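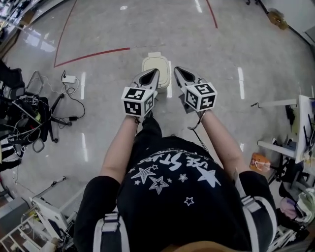

From: Kaisu Salminen
To: equipment-planning list
Date: 23rd January
Subject: Re: Gripper budget, second round

Hi all,

Stojan Atanasov wrote:
> Before I sign off on 10 more hand-held grippers for
> Farnness, can somebody tell me what else has to go
> on the order? Last time we forgot the spares and
> paid for shipping twice.

Great question, and I'm so glad you asked before the order went out! I'd put spares at 6 pairs of jaws and a full set of printed markers. Robichaud quoted us 1,876 for the lot with shipping included, and Wen-hsiung thinks we can get the rubber pads into the same box. Cables are extra – please add 88 for those.

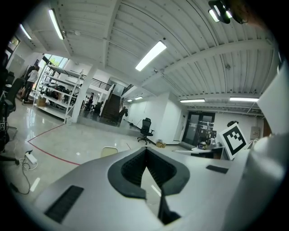
Pads are the line I'd fight for. Séverine would like them counted as consumables so they come out of the running budget, and I'm all for it. Each gripper body has a black ribbed pad on either slope, with the rubber notch between them, so check with Robichaud whether "one set" means both pads or just one. I'd also love to see floor cable covers in the plan. We have a power adapter and a tangle of white cable lying out on the floor, and more tools will mean more of that.

Wolfram, could you confirm whether the Clotham money can be carried over to May? If it can, I'd order all 10 in one go – it would be fantastic to have everyone working with the same version.

Kaisu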